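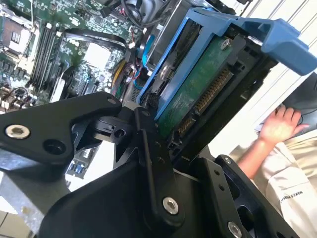 Robot Cells > Drive Handling > Faults

Section 9: Caddy jams and dropped grip
Posted by Hamish Ormsby, December 2022
Tagged: Troubleshooting, Safety

Use this when the Pasex arm stops with a blue drive caddy in the jaws or half in the bay. Usual cause: caddy went in tilted, rail caught, force limit tripped. Arm holds position and keeps squeezing.

CAUTION: Jaws stay powered after a force stop. Hands out of the chassis until step 2 is done.

1. Hit the stop on the Macedo pendant. Do not press Resume. Resume retries the same push.
2. Set grip to Release Hold. Wait for the amber light to go out. 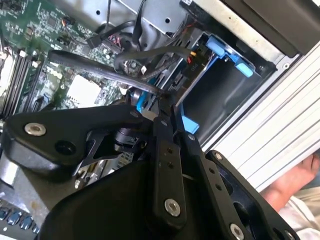

3. Support the caddy by its blue plastic, never by the circuit board. Open jaws from the pendant, slow mode only.
4. Back the arm out 200 mm, straight up. No wrist rotation, the finger plates will catch the cables.
5. Check for cables in the drive area. One loop under a finger is enough to pull a plug off the board.

Note: fault 700 after backing out means the wrist sensor lost zero. Re-zero with jaws open and nothing touching. Don't skip this, Oluf Frandsen did in June and we bent a latch.
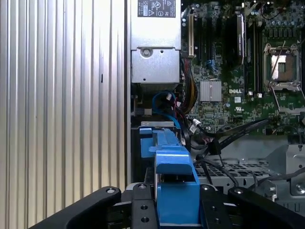 6. Look at the latch and rails. Cracked or bent, swap the carrier. Dont glue it.
7. Re-teach the approach point. Jaws centered on the handle, both fingers clear of the bay wall.
8. Run 2 dry passes at low speed, then one with a scrap drive. Any scraping, stop and go back to step 7.
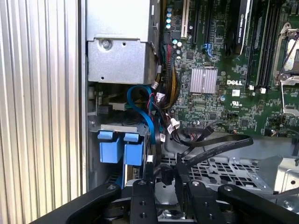
Fig. 9-2. Gripper over the open chassis, both drive-carrier tabs in view.

Still jams: log the fault code and arm postion, leave the cell locked out, call Stesunari support.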